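Buying Less, Washing Less: what the care label does and doesn't tell you
Speaker notes, Yuzuki Kubo
Forura evening talks, 27 September 2019

Start without the slide. Ask who has read a care label this week. Wait. Then ask who did what it said.

My gripe first. "Dry clean only" gets treated like a law. Often it's the cautious choice by a maker who would like to avoid complaints. Sometimes it's right. I can't tell you which from up here, and be wary of any speaker who says they can.

The Janjua survey. People will bring it up, so deal with it early. 262 replies, all from folks who had already signed up for a laundry newsletter. Headline was that clothes last longer if you wash them half as often. Longer by whose measure? They asked people to remember. I can't remember when I bought these socks. (Pause, show socks if the mood is OK.)

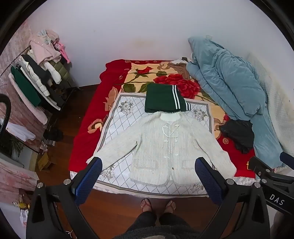 Next, "freshening" sprays. Idon sent me 2 bottles and a leaflet. I used one for 6 weeks on a wool coat and hung a second coat by an open window. Couldn't tell them apart. My sister couldn't either. One house, one nose each, so don't let anyone quote me on it.

Freezing jeans. Skip if running late. Short version: cold slows bacteria down, most of them wake up again, and your peas have to go somewhere.

What I do believe, more or less:
Spot clean before you wash the whole thing.
Brush wool when it's dry.
Test the inside of a seam first.
Heat from the dryer does more harm than people think. I'd still like better numbers on that.

Someone will ask about the Rarkisard detergent sheets. I haven't tried them. Say so and move on.

Questions. Repeat each one into the mic, the back row complained last time. Mending night is in October, sign-up sheet by the door.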